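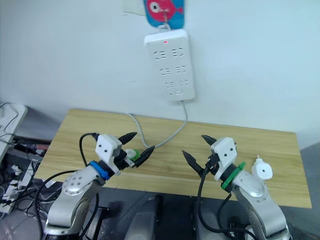

The two arms at the wall strip, with the small white plug at the left gripper.

Plurnby Plugs: a home-built set of plug-and-socket recordings

Welcome, and thank you for looking in! Plurnby is the name of our shared workshop, and this data set came out of the long table against the back wall, where a few of us have been teaching a two-armed robot to handle plugs, adapters and cords. We wanted something small enough to download over an ordinary home connection and tidy enough that a person with their own pair of arms could pick it up in an evening.

Version 7, released April 21, 2022

What you get

The release holds 1,504 episodes, and 877 of them end with the plug fully seated. The rest are misses, slips and changes of mind, and we kept them in on purpose (Vignesh Marar argued for this long and hard, and he was right — our first decent policy learned a great deal from the slips). Each episode has the head camera video, joint positions for both arms, gripper opening, and one line of text saying what the operator was trying to do.

The setup

The power strip is fixed upright on the wall behind the table, three rows of sockets with a red indicator light toward the top and a little oval switch or button near the bottom. Its thin gray cable comes down the wall and over the tabletop, and we leave it there during recording, so any model you train will have to get used to a cable in its working area. The fish tag hanging above the strip is handy for checking your crop: if the pink fish has gone missing from a resized image, you have trimmed too much off the top.

Blue collar is the left arm, green collar is the right arm. Please go by the collars when you read the joint files, as the column names in the oldest episodes were written by two different people and it shows. The fingers are the black pointed ones on both sides. Mohandas Pinto drew a blunter set, and those recordings will get a folder of their own once he is happy with them.

How it was recorded

Bhavana Chacko and Jinlong Yin did most of the driving, using a pair of leader arms and a foot pedal to start and stop. Video is saved at 10 frames per second, which sounds slow but has been plenty for us.

Known troubles

The white plugs against the white wall are hard on any model that leans on color, so do try a little contrast adjustment before you give up on it. The metal links pick up reflections as the light changes through the day. A few text lines say "adapter" where they mean "plug" — corrections are very welcome!

Using it

Unpack everything into one folder and run check_episodes.py first. Share it, change it, build on it, and please mention Plurnby if you publish. Questions go to Vikas Ahuja through the issues page, and he answers most evenings after supper.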